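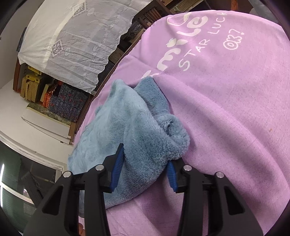 How often should a fleece blanket be washed if it's out on show all day? Once a fortnight does it for me, cool wash, no softener, and a shake out of the door in between.

29 August 2012

Quick one, kettle's on and I've got to be out by four.

Blanket day. Should have been yesterday but yesterday went on the phone to the gas people. The pink one (lilac? pink in the evening, lilac in daylight, I've given up) is back out, STAR LUCK and OK? and the rest of that daft lettering facing the room. I do like it. Bought it on the market at Plakport for next to nothing and it's outlasted the good wool one from Teuber that the moths had.

Fleece picks up everything though. Lint, crumbs, hair, bits off my own socks. Had a go at it with the sticky roller, ran out of sheets halfway, then remembered the fluffy blue towel. Microfibre. Dry, long strokes, all one direction. Better than the roller if you keep turning it over. Still lint left in the creases but you'd have to be right on top of it to see.

Note to self, do NOT wash the blue towel with the blanket again. In February I did and the two of them swapped fluff, took three goes to get it off. Towel on its own or with the dusters.

Curtain next. The lace one. Wants soaking, not today. It goes grey so slowly you don't notice till you hold something white up next to it. Scalloped hem is a pain to iron so I don't, just hang it damp and pull the edge straight with my fingers. Flowers come up nicely that way. Squares less so.

Shelves. Oh dear. Did the tops and fronts and that was it. Boxes need sorting properly, the brown ones esspecially, I've no idea what half of them have in. Opened one, found instructions for a radio I gave away before I moved to Trastbridge, shut it again. The patterned ones are at least nice to look at so they can stay put. Dark wood shows every speck, wiped it at breakfast and it was dusty again by lunch, I swear. Must get more of the Grulletus polish, the tin's down to a smear.

Green mat taken out and banged on the wall. Floor underneath cleaner than expected. White floor, whose idea was that. Mine. That thin cable still runs across everything and I still haven't got clips for it. Put clips on the list. They were on the last list as well.

Gas meter reading, must ring it through before six: 3946. Writing it here becuase the envelope I put it on last time went in the recycling. Last one was 3000 and something, can't find that either.

Spends: milk, bin bags, new sticky rollers, washing powder. Came home without the powder. Back out for it then, or it'll be handwash tomorrow with the end of the bar soap, and the fleece goes stiff if you don't rinse it to death. The 707 bus if I'm quick, otherwise walk.

Tomorrow: curtain in the bath overnight. One box, just one, whichever's nearest. Glass wants doing too, streaky when the sun's on it, vinegar and newspaper like Mum did. Perhaps swap the blankets round, green one's been folded up all summer and probably smells of cupboard.

Knees sore. Tea's stewed. Bus in nine minutes, where are my keys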